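Speaker notes: Water on the desk
Talk at the Duvham office, 25 minutes with questions

Slide 1. Title
Good morning to all. Wait until the people at the back have a seat. Say thank you to Meltel for the room and for the coffee.

Slide 2. Why I speak about bottles
Last March we started to look at what stays on the desks in the evening. We did it on three floors. We found 927 bottles in one month, and over 800 of them still had water inside. Pause here. Let them read the number.

Slide 3. What people told us
They open a bottle in a meeting, they drink a little, then the next meeting comes. They do not remember which bottle is theirs, so they take a new one. I did the same for many years, I can say this with a smile.

Slide 4. What we changed in the Cârstea building
Small glasses and one big jug on each meeting table. A marker pen near the fridge, to write your name on the bottle. A sink near the door, so the rest of the water can go to the plants. Do not read the full list, they have it on paper.

Slide 5. The last centimeters
Show the picture and stay quiet for a moment.

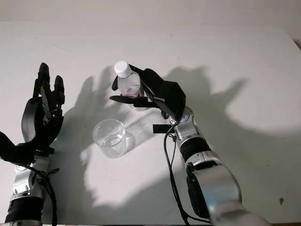

A small amount of water in a clear bottle, with the white cap on.

Ask: who would drink this, and who would throw it away? Hands up, please. In Dendon almost all the room said throw away. Then go back to the number 927.

Slide 6. Cost
We ordered 130 bottles less in the first month with jugs. Do not promise the same result for other offices. They have more visitors than we have.

Slide 7. Questions
If somebody asks about glass bottles: we did not test them yet. The form for borrowing the jugs is on the table by the exit.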